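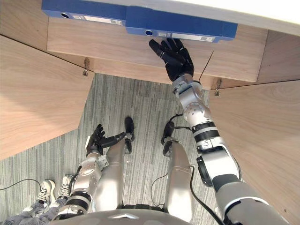
Two blue binders on the shelf

March 23, 2025

I have lived in Grendell for two years now and today I went for the first time to Pillora Park, on the other side of the river. I am a little ashamed of this, because the bus number 4 stops near my door and goes directly there.

The park is bigger than I expected. Near the gate there is a formal part with straight paths and low hedges, and after that the ground goes down to a long meadow with old lime trees. A sign says that the oldest tree is 236 years old. I stood under it for some time. It has no leaves yet, but the small buds are already red.

In the middle of the meadow is the bandstand. It was painted green again this winter, and a notice on the railing says that concerts will start in June. I wrote this down on my bus ticket so I would not forget.

I ate my sandwich by the pond. The wind was cold and my bench was in the shade, so I moved to another one, and then the sun went away from that one also. Two swans came near and left when they understood I would not share.

Behind the pond begins the Paredes Garden, which has a wall on all sides and is much warmer. The daffodils were open, and on the south wall somebody has tied the pear branches very flat and neat. I would like to learn how this is done. The café there was closed until April, what a pity.

I walked home by the Prekari path, along the river, and it took much longer than the bus. My shoes are full of mud and stand now on a newspaper in the hall. Next time I want to see the rose beds, and I will take the thick socks.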